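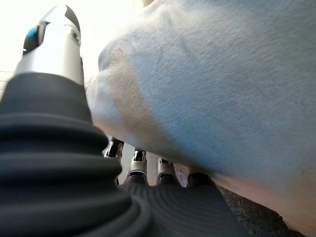
Keeping the kitchen usable until the votes are in

Every election my kitchen turns into a branch office, and every election I swear it won't. Some things learned while stuffing envelopes for Ambridge town council hopefuls, most of whom lost.

Yard signs. Wipe with dish soap and lukewarm water. Nail polish remover takes off the mustache somebody drew, and also the candidate.

Bumper stickers. Hair dryer on low, then an old library card held nearly flat. Rub what's left with cooking oil and wash it off. If the sticker has been on since the school bond fight, sell the car.

Envelopes. Don't lick 200 of them. A damp sponge on a saucer does fine. Put the saucer where the cat isn't.

Debate-night coffee. Itzel Cuautle makes hers in a soup pot, grounds tied up in a clean dish towel, and the towel is never clean again. Use one you dislike.

Candle wax on the tablecloth, from the fundraiser: ice, scrape, then a warm iron over a paper bag. Turn the printed side of the bag up. I have a tablecloth that says THANK YOU backward.

Leftover flyers. Crumple them and do the windows. We had 2,145 after the May primary and my windows have never looked better. Glossy ones only smear, much like the people who send them. Line the paint tray with those.

Wire sign frames hold up peas, 3 to a row.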